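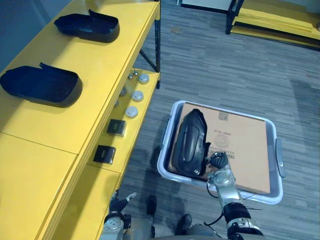
4.2 Bin Picking with Whole-Body Reach

Figure 6. Egocentric view during a grasp from the floor bin. The right hand holds the edge of a black mirror housing; two further shells rest on the tabletop at left.

The second set of trials tests grasps below knee height. We used the Ustarstead parts layout, in which large shells go on the upper surface of a yellow table and small items go on the shelf below it. The source bin stands on the floor, so the robot has to bend at the waist and knees before either hand can reach a part. All input to the policy comes from the head camera and the joint encoders. No markers were placed on the bin or the parts.

Mirror housings are a hard case for this setup. The outer shell is curved and glossy, and the depth readings on it are poor when the light comes from overhead. In Figure 6 the part lies shell side up on a sheet of printed cardboard, and the fingers have closed around its right edge. We found that edge grasps of this type were far more stable than grasps across the shell, and the final policy was trained on edge grasps only.

Training used 888 teleoperated demonstrations recorded at our Odgate site in August. Of these, 311 started with the part against a wall of the bin. We kept that share high on purpose — early policies tended to push such parts along the wall and never close the hand. The left arm was recorded in every demonstration, including those where it made no contact. Leaving it out of the action space made the robot lean too far toward the bin.

We compare against the Moriarty baseline, which plans the torso and the arm in separate steps. Both methods ran on the same robot with the same hands, and the bin was moved to a new spot after every nine trials. A trial counts as a success if the part is lifted clear of the rim and held until the torso is upright. Placement on the table is scored separately in Section 4.3, using the Lernden protocol with no changes to its time limit.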